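4.2 Wear in the wheeled bags

We turn next to the wheels, which gave our bowlers more to grumble about than any other part of a bag, and which we had (perhaps a little innocently) expected to be the sturdiest thing on it. Each of the 11 bags in the Gavwood and Orkar groups was loaded with three balls and pulled for 3,000 metres over car park tarmac, with a stop every 1,000 metres so that we could measure the tread and have a good look at the axle.

The Gavwood wheels lost very little tread and still ran quietly at the last stop. The Orkar wheels began to wobble much sooner, and by the second stop two of them were leaning inwards enough to rub against the base of the bag.

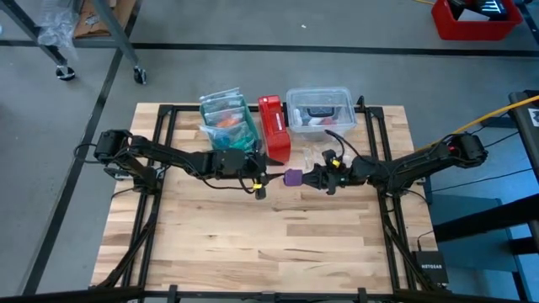

Figure 3. Two-arm bench with wooden top.

It would be easy to put all of this down to the softer Orkar tyre, and we did so ourselves for a while, but the axle seems to us the likelier culprit. When we fitted Gavwood axles to two fresh Orkar bags and pulled them over the same ground, the wobble very nearly went away, even with the original tyres left on.

Handles were a happier story altogether. We raised and lowered each one 50 times between stops, and only a single Orkar handle stuck, which a drop of oil soon put right.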